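Care of Bamboo Boards in the Shared Kitchens
Sekside Residence - Household Notes, December

Bamboo boards are kept on the counter in each kitchen and should be wiped down after every use. Wash the board by hand in warm water with a little dish soap, paying attention to the juice groove, where residue collects. Do not soak it or place it in the dishwasher.
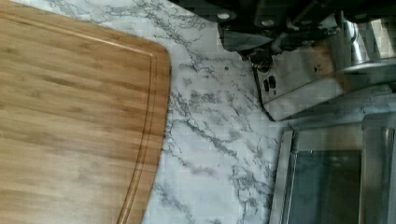
Dry both faces with a clean towel and stand the board on edge overnight. Food-grade mineral oil should be applied once a month - more often if the surface looks pale or feels rough. Residents may collect oil from the Gudeta pantry, shelf 38.

Fruit should be rinsed and set on a plate before cutting begins. Dry goods should remain covered.
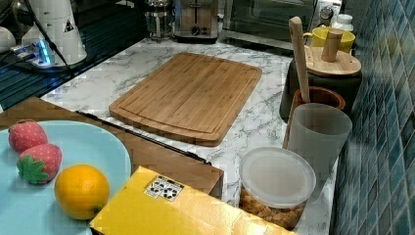

Bamboo cutting board on the counter, with an orange on the plate in front.

Keep the board clear of the toaster and other heated appliances, as bamboo may warp. Utensils belong in the crock at the back of the counter.
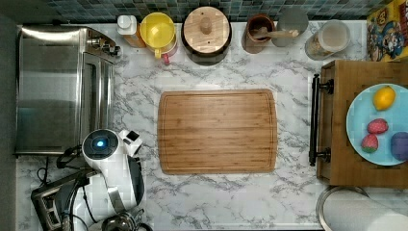

A board with a split deeper than the groove should be withdrawn from use. Please report it to Kiros Jemal, Household Services, before 5 p.m.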